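Till Ehlers
September 19, 2023
Filed under: Toys & Play / Rants

Right, I've now been told by three separate people that I need to buy "heirloom" wooden blocks for my nephew and I have some doubts. Thread, sorry.

14 comments · 9 shares

The set everybody is on about is the Uditz one. $102. For blocks. I went and looked at the listing twice in case it was a pallet of them.

The pitch is "open-ended play." I'd love to meet the closed-ended block. You stack it, you chuck it at your sister, you put it in your mouth. My brother and I managed all of this with offcuts from Dad's garage and a fair few splinters.

Then there's the colour business. Uditz does a "forest palette", Mansour does an "earth palette", and as far as I can tell the difference is a slightly sadder yellow. Apparently primary colours are "overstimulating" now. Says who? The Mansour page links to "research" and the link goes to another Mansour page.

I'll give them this much, green and a reddish orange do look good together. You can find one on the floor before you step on it, most of the time. Two colours would do me fine. I don't need eleven shades of lichen.

6 comments · 2 shares

Storage is where I really get grumpy. Buren will sell you a canvas sack with a leather tag for your blocks. A sack! Every kid tips the whole thing upside down to get at the one on the bottom, and then you've got blocks under the couch until January.

Get something open with a wide flat floor, where you can see every block without digging. Metal is fine, plastic is fine, an old roasting tin is fine. Sloped sides help because small hands can get in. It'll be loud. You will cope. 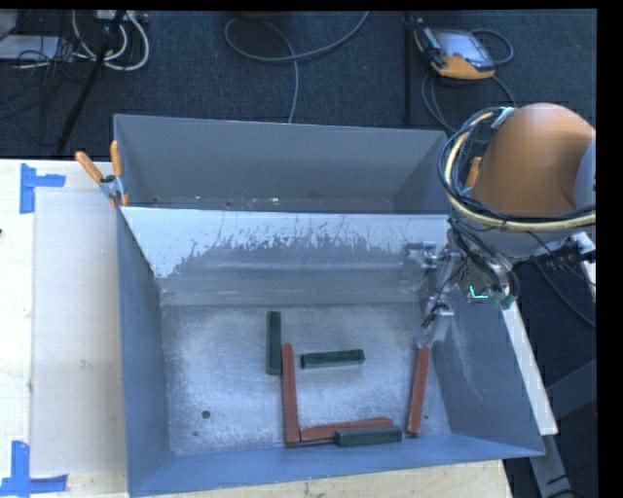

And give it a wipe now and then, whatever you use. Dust ends up in the bottom of anything open and then it's on the blocks and then it's on the kid. The sack people never mention washing the sack either. I asked Buren and got a reply about "natural patina".

Next: how many. The Uditz guide says a child "begins to thrive" at some enormous number I refuse to repeat. My nephew is 2. He uses about as many as he can carry, drops them, and goes off to look at the dog. Start with a handful and see if he asks for more. He'll let you know.

Somebody's going to reply that long ones and short ones teach fractions. Maybe they do. I had long ones and short ones and I still can't split a bill at the pub.

11 comments · 1 share

What I'd check before paying anybody:
- is the paint actually rated for chewing, in writing, by someone other than the shop
- are the edges sanded or just photographed nicely
- do the lengths match up, so two of the short ones make a long one. Plenty of the dear sets get this wrong and it drives me spare

On that last one, a mate lent me her Rirevum set, the cheap one from the discount place, and the lengths were spot on. Finish was a bit rough on a couple of corners. Ten minutes with sandpaper. She's had it 5 years and it's been through both her kids.

Meanwhile the Uditz reviews are all four days old and say "can't wait to see him play with these". Well, neither can I. Come back in a year and tell me if he did.

To the person asking, no, I'm not against nice toys. I'm against being told a rectangle of wood has a philosophy.

Also to whoever said blocks should be kept in "rainbow order" on a low shelf: whose house is this? Who is putting them back? Is it you?

Anyway I've ordered the Rirevum ones. If they turn out to be rubbish I'll post that too, the birthday's not for a few weeks.

22 comments · 5 shares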